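2019年3月23日 作業ノート(接着・目地班)

目的
タイル目地用モルタルの白華(エフロレッセンス)再現試験、第2回。前回はWustdaleの現場から持ち帰った試料で白華が出ず、条件が甘かったと判断した。今回は水セメント比と養生温度を変えて再試験する。

配合
試料A:普通ポルトランドセメント、珪砂、水セメント比0.50。
試料B:Aと同じで水セメント比0.65。
試料C:Bに撥水剤(Drutis社の粉末品)を添加。添加量はセメント質量比で0.3%。
練り混ぜは手練り3分、静置2分、再練り1分。Bは練り上がりで明らかにブリーディングあり。Cは粉末が水面に浮いてなじみにくく、先にセメントと空練りしてから加水した。次回から手順書もこの順に直す。

計量値の控え
水の実測は試料Bで297 g、試料Aで269 g。Aは容器の付着分を差し引いていないので、厳密には少し小さくなる。差し引きは容器の風袋を取り直してから。

数値はすべて紙に控え、後で表に起こす。
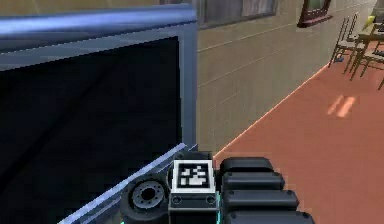 養生と吸水
型枠は各水準3本。5℃の恒温槽で24時間、脱型後に下面だけを水に浸す。上面は開放。側面はパラフィンで封止したが、Bの1本は角に封止むらがあり、測定から外すか迷っている。とりあえず番号に×を付けて残す。

浸漬水はイオン交換水。前回は水道水を使っており、析出物の由来が切り分けられなかった。市川(Miyuki Ichikawa)さんから、水位が下がると浸漬深さが変わるので朝夕に継ぎ足すようにとの指摘。水位線を油性ペンで容器に記入済み。

既存壁の目視について
実際の壁で白華を見るときは、目地の色むらと紛れやすい。淡い色の目地ではとくに判別が難しく、ベージュ系のタイル壁に明るい目地という組み合わせでは、斜めから光を当てないと薄い析出は拾えない。窓の下端まわりは水が回りやすいので優先して見る。
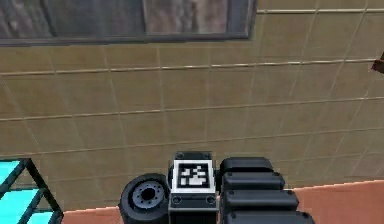
判定は3段階とする。0は析出なし、1は斜光でのみ確認、2は正面から目視で確認。Khouryの旧報告では5段階だったが、2と3の境目で測定者ごとの差が大きく、再現性に問題があった。段階を減らすと情報は落ちるが、質量測定を併用するので支障ないと考える。

析出物の採取はナイロン刷毛で行い、薬包紙に受けて秤量。希塩酸での発泡を見て炭酸塩かどうか確認する。硫酸塩の疑いがあれば、Venleyの分析室にX線回折を依頼。依頼書の様式が変わったらしいので要確認。

Dönmezさんとのやりとり
Tuncay Dönmezさんは5℃より10℃のほうが表面に出やすいという意見。低温で水酸化カルシウムの溶解度が上がる点は同意だが、表面の乾燥速度が遅すぎると析出面が内部に下がるか、逆に水膜が残って広がるか、手元のデータでは決められない。送風の有無を加えた水準を4月に組む。恒温槽の空きは未確認。

残件
・容器の風袋を再測定
・試料Bの封止むらの扱いを決める
・撥水剤のロット番号をラベルから転記
・湿度計の校正期限を見る(シールが剥がれていて読めない)
・次回の読み取りは浸漬開始から72時間後。市川さんと二人で別々に判定してから突き合わせる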